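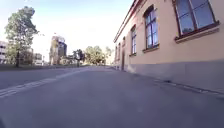

Fig. 1. Long plastered facade and asphalt, low viewpoint.

Writing for Series Television
Week 4: The Cold Open
Notes by Loretta Quintanilla

Last week we finished with act breaks, so bring that vocabulary with you. Today is my favorite topic in the whole course!

A cold open is whatever plays before the title. In an hour drama it usually runs two to five pages. It has to ask a question the viewer wants answered, and it has to sound like your show from the first line.

We'll read the opening of Miranda, Géza Pap's pilot about a ferry town that loses its only doctor. Look at page 2. The sister gets a phone call and we hear only her side of it (I love this choice). Géza wrote 12 versions, and in the early ones we heard both voices. Mark every spot where you find yourself guessing at the other half.

Then compare Bradero, by Tín Võ. Same length, hardly any dialogue, and a joke on the last line that sends us right into the title. Comedy writers, steal from this one.

Terms for the quiz
Teaser: another name for the cold open, common in network scripts.
Button: the last line or image of a scene.
Flash-forward open: starts late in the story, then jumps back. Fun to write, easy to overuse. If the jump gives away your act three turn, cut it.

For next time
Write two cold opens for the same episode, three pages max each. One starts with a regular character, one with a stranger. Swap with your partner and read them out loud, please, it makes such a difference.
Kyung-tae and Paavo present first.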